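Spending the money before it exists

1 June 2025

So the shopping list has grown again. I sat down last night meaning to knock it into shape in an hour, and at half past eleven I was still moving rows up and down a spreadsheet and arguing with myself over cable ties. Anyone who has ever tried to budget for a robot cell will know the feeling!

For those who haven't been following along, our little lab (four desks, a workbench and a kettle) has a pot of money that has to be committed by December, and I'm the one who has to say what it goes on. The project is called Pirkex. The job is sorting and picking blocks out of a bin, and we've got far enough with it that I can finally see what we need, as opposed to what looked nice in a catalogue last year.

The big line is the gripper. I've got two quotes open in front of me. Protow want 2465 pounds for theirs, with the mounting plate thrown in and delivery on top. Bouchard came in a bit under that, but the plate is extra, the cable is extra, and you have to buy their software licence again every year, which they mention on page four in very small writing. I do like the Bouchard fingers. They're slimmer, and slim matters when you're trying to get down beside something that's lying against a wall. But I've been caught by yearly licences before – the money for year one is always there and the money for year three never is – so I'm leaning towards Protow unless Bouchard will move on it. I've emailed. We'll see.

Then there's the bin, and I could write a whole post about bins. I had one row in the spreadsheet that said "bin" with a tenner next to it, and I'm a bit embarrassed about that now. What you put the parts in decides so much about the rest. How far out the sides slope, how deep the arm has to reach, whether the floor throws the light back at the camera, all of it. We've been working with a divider clamped across the bin at the top, so that the blocks stay in the front part and the arm has less ground to cover.
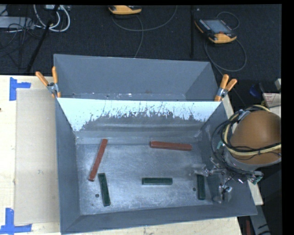 Clamps are cheap and I'd happily order a whole bag of them. What I keep going back and forth on is whether to have proper inserts made, ones that drop into slots and always sit in the same spot. Jiten do them to measure and they quoted 307 pounds for a set, which made me put my tea down. On the other hand, every time a divider goes back in slightly differently, that's a bit of somebody's morning spent checking the setup again, and I've never once put mornings in a budget. Maybe I should. I've written the inserts in as "phase two" for now, meaning I want them but can't defend them yet.

Blocks are the nice cheap bit. We use plain ones in a couple of colours and lengths, and I've allowed 200 pounds for the year, mostly so that we can try a few odd shapes and finishes in the autumn without anybody having to fill in a form. I'd love some shiny ones. Shiny ones are horrible to pick, so I suppose I'll regret typing that.

Cables! I always forget cables. Last time I costed up a cell I had the arm, the gripper, the camera and the table all down to the penny, and then we spent a silly amount on leads and clips and sleeving because nothing reached and nothing was tied up. An arm that bends every which way needs slack in its wiring, and the slack has to go somewhere that won't catch on the side of the bin. So this year there's a row called "cables and tidying" and it has a real number in it. I'm quite proud of that row.

Spares are the other thing I've changed my mind about. I used to leave them out to make the total look friendlier. Now I'm putting in 2 sets of fingertips from day one, whichever gripper wins, plus a spare bin of exactly the same make. They get scuffed, and then a new one looks different to the camera from the old one, and you want to find that out when you choose to and not halfway through a week of runs. I might even ask for the spare to go into use straight away and swap them over every month, so they wear at the same rate. Is that mad? Tell me if that's mad.

Things I've crossed off, with some sadness: the adjustable-height table, the second camera, the posh lighting ring. The table we've got is fine. It's a table. The lighting ring I may sneak back in if Bouchard come down on the licence, and I haven't completely given up on the camera either, though I've hidden it at the bottom under "wishes" where I can't see it without scrolling.

What I haven't sorted is delivery times. Protow say eight weeks, and Bouchard say "subject to availability", which could be anything from a fortnight to Christmas. If the gripper turns up late then the inserts will want measuring again, and the whole thing slides along towards that December deadline with me running after it waving purchase orders. I think I need to get the gripper order in first and let everything else queue up behind it. That does mean making up my mind by the end of the month.

If you've had a set of Jiten inserts made, do leave a comment and tell me how they've held up. I'd especially like to know if the slots go loose after a while – I asked them and got a very cheerful answer with no figures in it.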